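Murnance Key Ring Set, README

12 shares · 3 comments

Hello, and thank you for taking an interest in our keys. Murnance is a collection of recorded examples for teaching a two-armed robot to handle key rings, tags and the other small jangly things that end up in a drawer. It was put together at the Kerkorari workshop by Boonmee Sukprasert and Hưng Thân, with a good deal of tea, and this is the second release. The first came out in April and had a fault in the timing of the wrist recordings, so if you still have a copy of that one, please do bin it and start again with these files.

**What you get**

There are 448 episodes in the set. Of these, 325 are marked "clean", meaning the person steering the arms did the job in one go and was happy with it. The rest are marked "mixed" and contain fumbles, second tries and the odd moment of giving up and going in from the other side. We went back and forth for weeks over whether to leave the mixed ones in (Hưng was for, Boonmee was against, then they swapped) and in the end we kept them, with a label, so you can make up your own mind. Our own early training runs liked having them.

Each episode has its own folder, and in it you will find:

- the wrist video from each arm
- the joint positions for both arms, and how far each gripper was open
- a plain text note saying what the person was asked to do
- a second note, sometimes blank, where they could grumble

Do read the grumbles! They are short and they will save you a lot of head scratching when an episode looks odd.

**The tasks**

We wrote 5 tasks and kept the wording the same throughout:

1. Pick up the bundle of rings and move it to the other side of the table.
2. Pass the bundle from one arm to the other.
3. Lift a single tag from the metal surface.
4. Turn the bundle over.
5. Put the tags next to each other in a row.

Task 2 is the hard one. Rings slide, and a grip that looks sound from one wrist can look hopeless from the other. If you only have time to try one thing, we would suggest task 1, and then task 3 once you've got your loader working.

**How it was recorded**

All the episodes were steered by hand, with a pair of small leader arms that the Delorme people lent us over the summer and were very patient about getting back. An episode was stopped at 24 seconds whether the job was finished or not, so a few of the mixed ones end rather suddenly. We changed the starting place of the objects between episodes but did not follow any clever scheme for it, just moved them a bit and carried on.

The background is busy on purpose. We had an earlier go against plain white and the trained model fell to bits as soon as somebody hung a coat up behind it, so we put up patterned panels and a swirly tabletop and have been much happier since.
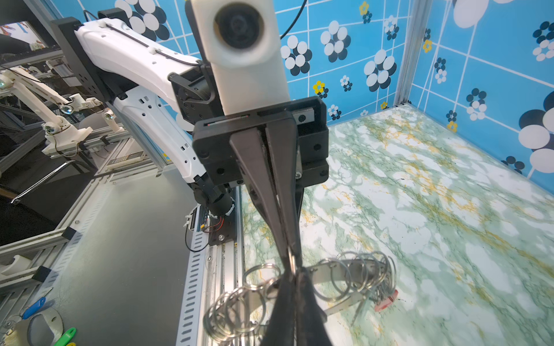

*Right gripper holding the ring bundle, with the marbled tabletop and patterned wall to the right.*

Shiny things are a nuisance, as you will find. The rings catch the light and the edges come and go from one moment to the next in the video. We did not try to correct any of it. The gripper readings are the better guide to when a grasp begins, and the small script called find_grasps in the tools folder does this for you, slowly but well enough.

**Known troubles**

The left arm's clock runs very slightly ahead in some of the mixed episodes. The ones we know of are listed in timing.txt. A few of the task notes have the word "tag" where "ring" was meant, and we've left them as typed.

**Using it**

You may use the set for research and teaching. Please mention Murnance and the release date, December 31, 2020, if you publish anything. The loader was written to work with Vodier and we haven't tested it with much else, so if you get it going elsewhere, send us a note and we'll gladly add your instructions. Hưng looks after the loader and Boonmee looks after the recordings.

3 comments · Share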